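From: Debnath
To: jornerlow-allotments
Date: 2021-04-07
Subject: Re: Seed swap, again

> Could we please agree on how seeds are labelled this year?
> I came home with 7 packets marked "beans?" and one of them
> was sweet peas. We ate none of it, thankfully.

I plead guilty to two of those. The question mark was meant as a courtesy.

My proposal is that every packet gets a name, a year and the plot it came from. If you don't know what it is, write "unknown" and let someone braver take it. Packets should be sorted before May, in something with divisions. The old biscuit tin has had its turn. 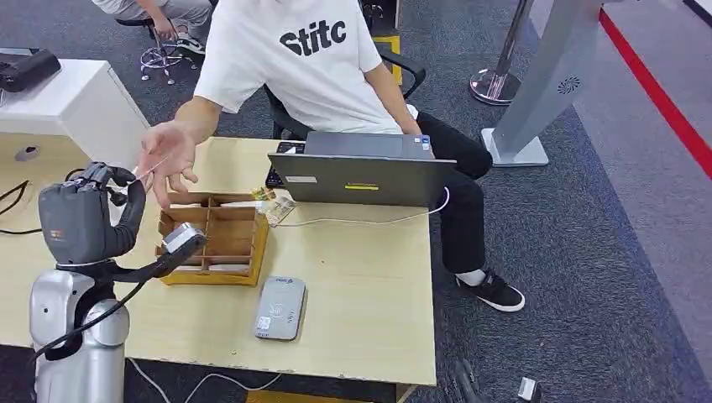

Divided tray on a desk.

The Davitz leeks need a box to themselves. We had 1000 seeds left over last time and I fear they have been talking to the onions. Anyone with Flalar squash should say whether it was grown near other squash, as mine came up shaped like a boot and tasted much the same.
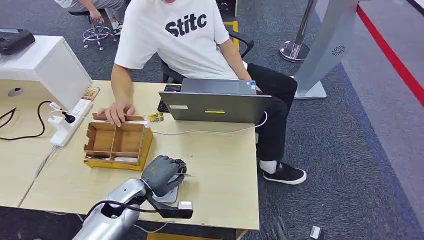
Paper envelopes only, please. Plastic bags sweat, and I am still finding mouldy marigolds in my coat. I can bring pencils, a stapler and low expectations.

Replies to the list, please. My own inbox stands at 1497 unread.

Debnath
Plot by the broken tap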